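Kitchen Robot Club: your questions, answered

Last updated: 29 Jul 2018

Who runs the club?

Me, mostly! I'm Aníbal, and Oduor Swai looks after the computers and most of the code. We meet in the back room at Clundum after tea.

Do I need to know how to program?

Nope. Half of us had never written a line before joining. Oduor starts everyone off with a little worksheet called Alva (his name for it, don't ask me), and if you can get through that you can make an arm move by the end of your first evening.

So what do you do all night?

This term it's the fridge task. It all happens on screen, in a simulated kitchen, and the job is to get a pan of food over to the fridge and onto a shelf without tipping anything out. Sounds easy, doesn't it? My first go scored 39 out of a possible 204 and I was quite pleased with it.
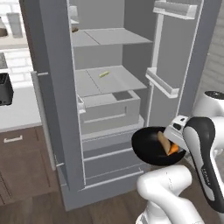
The shelf is the bit people get stuck on. You've got two doors to keep clear of, the arm needs room to bend, and if you let the pan tilt on the way in you'll lose points for every bit of food that slides off. Go slowly. I mean really slowly, slower than you think, and sort out your path before you worry about speed.

Will my laptop cope?

Probably, if it's fairly recent. If it grumbles, turn the shadows off in the settings, or use one of the club machines (first come, first served).

Is there a competition?

Yes! We enter the Boditden Cup each May. Our best team got 71 points on the fridge round this year, and you need 70 to go through, so that was a nervy afternoon. Two to four people per team, and you can mix ages.

What does it cost?

Nothing for your first two sessions, then a small sub each term. Bring your own snacks.

Can I carry on at home?

Please do. Ask Oduor for the Zotis folder, it's got all the practice kitchens in it. Save your work under your own name though, I've overwritten mine twice.

14 shares | 3 comments

Contact the club | © Kitchen Robot Club 2018 | Back to top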